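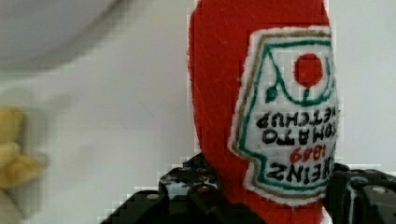
DRESBRIDGE, August 19, 2023. Ochoa, the toy lending library on the second floor of the old Dresbridge post office, will open its Play Kitchen shelf to borrowers this month, ending a long period in which local children had to burn imaginary toast at home. The shelf holds 60 kits of pretend food and dishes. Its unofficial mascot is the plush ketchup bottle, red and fuzzy, with a stitched Heinz label and a round felt tomato. It has been requested more often than the library's entire collection of wooden puzzles, which are said to be taking it well.

"We spent years buying educational toys," said Zyanya Varela, who runs the library. "Then in March someone donated a box of play food, and I have not seen a child voluntarily touch an abacus again."

Members may borrow one kit at a time for 20 days. Each kit pairs a few foods with something to serve them on, and families can swap pieces at the front table before they leave. Arguments over the strawberries should be settled before checkout.
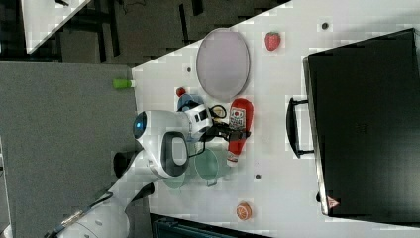 Borrowers are asked to bring everything back, including the small things. Staff have learned that plates come home reliably and fruit does not. A missing piece costs 5 dollars, or a replacement of similar charm.

Setting up the shelf cost 500 dollars, met by the Alarari hardware store and a bake sale at which all of the food was real. Villads Kvaran, who sorts the returns, has drawn up a cleaning guide for parents. It is two pages long. The part on plush toys takes up most of it and includes the sentence "Please do not boil the ketchup."

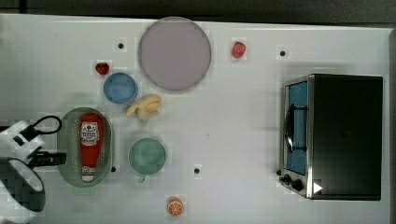 Kits can be reserved at the desk or by phone. Membership is free to Dresbridge households, and residents of neighboring Orkaria may join for a small yearly fee, as they have been told before.

Media contact: Zyanya Varela, Ochoa Toy Library, Dresbridge. Calls are returned after story hour.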